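Eamon Buckley has edited the Kitomley crossword for long enough to have received 1,673 letters of complaint, and he has kept every one. They live in shoeboxes, sorted by grievance. "Spelling is the thinnest box," he says. "Birds is the thickest. Never put a bird in a crossword unless you're ready to defend it."

He fell into the job one February, when the previous setter moved away and left 66 unfinished grids in a drawer. Buckley finished them all, badly by his own account. One had the same answer at 4 across and 19 down. "Two people wrote in to say they enjoyed it. I worry about them."

His method has hardly changed. He fills the grid in pencil, writes the easy clues before lunch and the mean ones after. Precious Shezi, who test-solves, sends back each puzzle with her finishing time and one word of comment. The word is usually "no."

"She's generous," Buckley says. "Her predecessor used to just mail me the eraser shavings."

Does he ever use a computer? He looks at me as if I'd asked whether he ever uses a ghostwriter. "I looked a word up on one once. It gave me 301 anagrams and not one of them was funny."

We are on our second pot of coffee before he admits that he doesn't solve other people's crosswords. He finds them too hard.

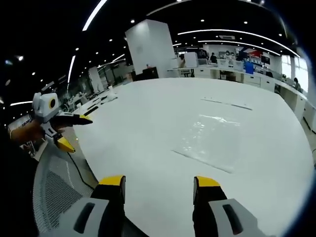
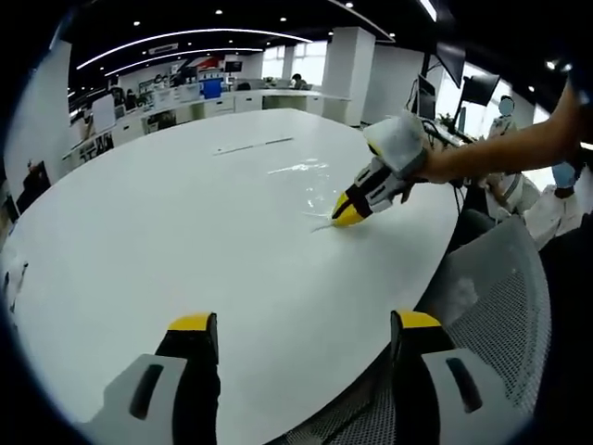
Three clues he regrets

"Small wader, four letters." See the thickest box.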